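3.2 Lids, containers and the storage of leftovers

The second part of the household survey dealt with the containers in which cooked food was kept between meals. Participating households were visited twice, first to record what was stored and where, and again after four weeks to record what had changed. The visits were carried out by Parveen Sikder and Tharindu Karunaratne, working from a record sheet drawn up by Uzma Talpur. In all, 37 households in the Gatach district took part, and 2126 separate items were entered on the sheets. An item was defined as any vessel or lid that could be handled on its own, so that a container stored with its lid in place was entered as one item and a container stored apart from its lid was entered as two.

This definition had consequences for the results. Households that stacked their empty containers and kept the lids in a separate drawer appear in the tables with larger holdings than households that stored each container closed. We considered correcting for the difference and decided against it, as the separation of lids from bases was itself one of the habits under study. Of the items recorded, 499 were lids with no base stored beside them. Most of these were matched to a base elsewhere in the same kitchen during the visit, usually by the person who did the cooking.

The lids fell into two broad types. Press-on lids are held by the fit of the rim alone. Latched lids have tabs or flaps that close over the edge of the base. Participants spoke of the two types in different terms. Press-on lids were described as quick, and were preferred for food that would be eaten the same day. Latched lids were described as safe, a word that came up in interviews across all age groups, and were preferred for soups, sauces and anything that had to be carried. Several participants said that they judged a container by its lid and paid little attention to the base until it stained.

Shape also affected how a lid was treated. Rectangular containers were favored for the refrigerator, where they could be placed side by side, while round ones were more often used on the counter or taken to work. Lids of both shapes were found in most kitchens, and participants commonly sorted by shape before they sorted by size. Color was used as a further guide, though less often than we had expected - in many homes the colors had been mixed over years of buying single pieces.

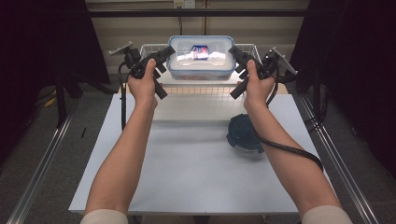

Figure 4. Food storage container with a light blue snap-lock lid in a white wire basket, and a round dark teal lid lying flat on the tabletop.

Where should a lid be kept when its container is not in use?
With its own container, either closed on it or standing upright beside it on the same shelf.

The answer follows from the second round of visits. Between the two rounds, half of the households were asked to keep each lid with its base, and the others were asked to continue as before. The first group reported shorter searches and fewer meals covered with a plate or foil for want of a lid. They also reported that the arrangement took up more shelf space, and two households gave it up for that reason before the second visit. Ayten Ersoy, who conducted the follow-up interviews, noted that both of these households had narrow wall cupboards and no pull-out storage.

Baskets and trays were a partial remedy. A basket allows a group of containers to be lifted out together, so that those at the back are not forgotten. Open wire baskets were generally preferred to solid bins for refrigerator use, on the grounds that the contents could be checked from the side. The same participants often complained that small lids slipped through or caught in the wire, and some lined the bottom with a cloth or a sheet of card. In the Blomqvist housing block, where the refrigerators are of one model throughout, baskets were used on the lower shelf in nearly every home we visited.

Labeling was less consistent. Participants who labeled at all tended to write the date of cooking and omit the name of the dish, which they expected to recognize through the wall of the container. This worked well with clear containers and poorly with opaque ones. The position of the label mattered as well: a label on the lid was easy to read from above but was lost when containers were stacked, and it stayed with the lid if the lid was later moved to a different base. Shufen Liang has suggested in her comments on this section that future record sheets should note the position of the label separately from its content, and we have adopted the suggestion for the Wornatitz visits.

The results for freezer storage are treated in Section 3.3, as the methods of closing and marking food for the freezer differed in most homes from those described above.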